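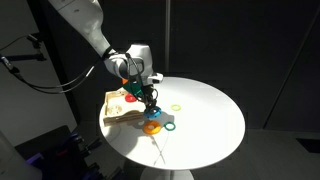 FOR IMMEDIATE RELEASE

Romemley brings back its toy and table exchange this November, doors at 10 a.m.

ROMEMLEY – The Romemley play library will open its doors again in November for a full day of toy swapping, sorting and free play, with new round tables in the main room and 737 items on the loan list. Entry free. No sign up needed for the morning.

The exchange ran in the spring with 14 tables. Same number this time, but the layout is different – toddlers nearest the door, puzzles and board games at the back, quiet corner by the coat hooks. Strollers go in the side hall please.

Main draw for the under-fours is the sorting table. Wooden shape-sorting board, rings, a blue ball with holes in it, bright loose pieces to pick up and put down again. Small round white table, so kids can come at it from any side. Parents asked for more of this after the spring event and less of the battery stuff, so the battery stuff has been moved to one shelf.

New this year:

Droko, a local toy repair shop, will have a bench open until 3 p.m. Bring wooden toys with split edges, missing wheels, loose pegs. Up to 3 items per family. Glue repairs may have to stay overnight and can be picked up from the shop.

Ristić Furniture has supplied the round tables on a six-month loan. The tops wipe clean and the single pedestal base means no legs to trip on. The library will decide in the spring wether to keep them.

Idon, the library's online catalog, goes live the same morning. Members can see what is in, what is out and when it is due back. Paper cards will still work through the winter.

How the swap goes: bring up to 6 toys, clean and complete. Hand them in at the front desk, get one token for each. Tokens are good all day and can't be carried over. Sets with missing pieces go in the odds bin – rings, blocks, single puzzle pieces, take what you need, no token. Last time a good many sorting boards got there shapes back this way.

Not accepted: soft toys, anything with a cracked casing, car seats, helmets.

Loans will be closed during the swap and open again at 4 p.m. Returns any time, use the crate by the door. Late fees are waived for items handed in that day.

Coffee and juice in the side room, cash only. Changing table is on the ground floor next to the elevator.

Press are welcome from 9 a.m., before the families come in. Please check in at the front desk and ask parents before photographing children.

Contact: Romemley play library, press desk, weekday mornings

– END –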